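Cindton bathroom showroom open day – my notes

So I finally made it over to the Cindton open day, after missing it two years in a row. We're redoing the downstairs bathroom this spring and I've been putting off the toilet decision for months (who gets excited about toilets?), and then I got there and stayed almost three hours. I had planned on one!

The place is in Lulton, out past the feed store, in what used to be a carpet warehouse. Parking was easy at ten in the morning and awful by noon. They had coffee by the door and a table of paint chips that I did not need to look at and looked at anyway. Sinks and tubs are up front, then a long stretch of tile, and the toilets are at the back, which I guess makes sense if you want people to walk past everything else first.

I went straight to the back, more or less. What I wanted to know about was seats. Ours at home has wobbled since the day we moved in and I have tightened those bolts so many times that one of them is stripped. So this time I wasn't going to just stand there admiring bowls, I was going to ask about hinges and bolts and how you get the thing off to clean under it. 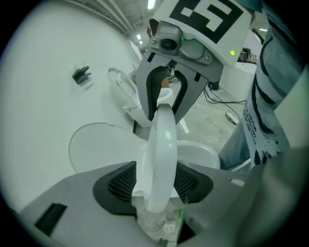 The sales desk had a nice handout on this and I wish I'd taken two. There are seats that fasten from the top and seats that fasten from underneath, and if your toilet sits close to a wall on one side like ours does, you really want the top kind. I lay on my bathroom floor last summer with a wrench and a flashlight in my teeth and I'm never doing it again. Some of them have a quick release too, where the whole seat comes off for cleaning and then clicks back on. I'd pay extra for that without thinking about it.

Also – measure your bowl before you go! I didn't. I had a photo on my phone and a vague feeling that it was "the longer one." They were patient with me, but I had to come home and get the tape out, and yes, it was the longer one, but I could have saved myself a phone call.

Prices were all over the map. The basic Evon was $399, and there was a Feyisa I liked a lot for $600 with a slow-close lid. Then there was a fancier Feyisa at $1112 and I asked what you got for the difference. A quieter flush, mostly, and a smoother outside with fewer places for dust to collect. I can see the appeal if you're the one who cleans it, but that's a lot of money and the tile isn't even picked yet. My whole budget for the fixtures in that room is $1100, sink included, so that was the end of that conversation.

What I did like is that you could compare them close up. In the big home stores everything is on a shelf over your head and you're squinting at the underside of a tank. I spent a long time looking at how the different bowls meet the floor, something I had never once thought about, and now I notice it in every restaurant.

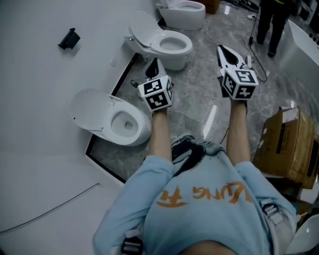
Did I feel pushed to buy anything that day?

Not at all. They wrote the model names on the back of a card for me, told me the open day prices were good through the end of March, and let me wander off to look at faucets.

I ended up leaning toward the $600 one. My husband thinks the Evon would do just fine and he may be right, but he wasn't the one on the floor with the wrench. We're going back together once I have the rough-in measurement, and I'll post the tile samples when they come. The gray one looks greener in our light than it did in the store, so that may be a whole other trip.

Recent posts
Picking grout when you can't tell the grays apart
The hallway closet, part 2
What we paid to move one light switch
A Saturday-sized fix for a squeaky stair
Older posts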